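Gemville Reading Room and Repair Evenings
Second progress report to the Guvus Fund
Period covered: up to the end of February

1. General situation

In this period we have moved from the preparation of the project to its regular running. The reading room in Gemville is open on four afternoons in the week, and the repair evenings take place twice in the month. The agreement for the rooms above the old Rondonuwu bakery was signed later than we planned, and for this reason the opening was also later. We informed the Fund of this delay in our first report. The delay did not change the total budget, but it changed the order of the work, as I explain under point 3.

We have now 211 registered members. The target for the first year was 300, so we are not there yet, but the second half of the year still remains. Most new members come after a school visit, when the child has received a card and one of the parents also wants one. We had expected that the notices in the local shops would be more important. They brought few people, and we do not plan to print them again.

2. Books and reading

The collection was received in two deliveries. The first came from the closed library in Fladotar and contained mainly novels and school books. The second was bought new with the money of the Fund and contains easy readers, cookery books, and books for persons who learn the language of the country as adults. The easy readers are borrowed the most. Some titles are almost never on the shelf, and we would like to buy second copies of them from the amount which was saved on transport.

The books from Fladotar needed more work than we thought. Many had an old label glued over the title, and a part of the school books was too old to be useful. We kept those which are in good condition and gave the rest to the paper collection. The catalogue is complete for the novels. For the children's books it is still in work, and until it is ready we write the loans in a notebook.

The reading hour for small children started at four o'clock, but this was too early for parents who work. We moved it to half past five and the group became larger. The conversation group for adults is still small. Those who come are very regular, and they asked for a second meeting each month, to which we agreed.
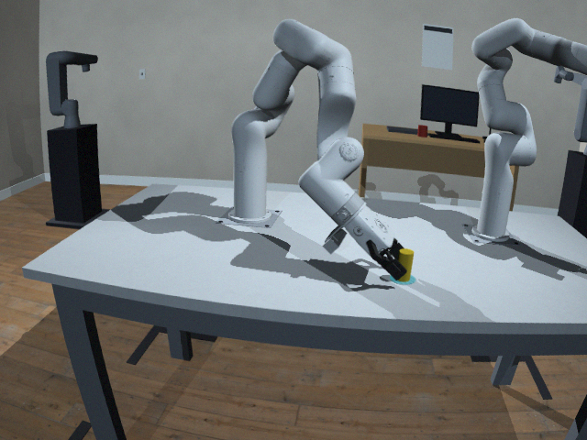 3. The rooms

The floor of the large room was repaired before the shelves were put up, which was the opposite of the order in our plan. We had first received an offer for the shelves only, and we had to ask the same workshop to wait. They accepted this without extra cost. The heating works well in the large room. In the small room it is weak, and during the coldest weeks the conversation group met between the shelves instead.

The entrance is the most difficult question. There is one high step from the street, and a person with a wheelchair or a heavy pram needs help to come in. We asked the owner for permission to build a ramp. The permission was given in writing, under the condition that the ramp can be removed. The work is planned for the spring.

4. Repair evenings

People bring mostly lamps, clothes and small kitchen machines. We do not accept anything that works with gas. Sewing is the part with the longest waiting time, and one sewing machine is not enough for a full evening. We are looking for a used second machine and have put a note in the entrance about it.

5. Money

The spending is within the budget lines, with one exception. The repair of the floor cost more than was foreseen, and we ask the Fund to allow us to move 2,000 from the line "Printing and notices" to the line "Rooms". The total of the grant stays the same. The invoices are attached in the order of payment, and the table of costs follows the form which we received from Guvus.

6. Next period

Before the next report we want to finish the catalogue of the children's books, build the ramp, and visit the two schools on the Fladotar road which we could not visit in winter. We would also be thankful for an answer about the point on money before the work at the entrance begins, as the workshop asks for a part of the payment in advance.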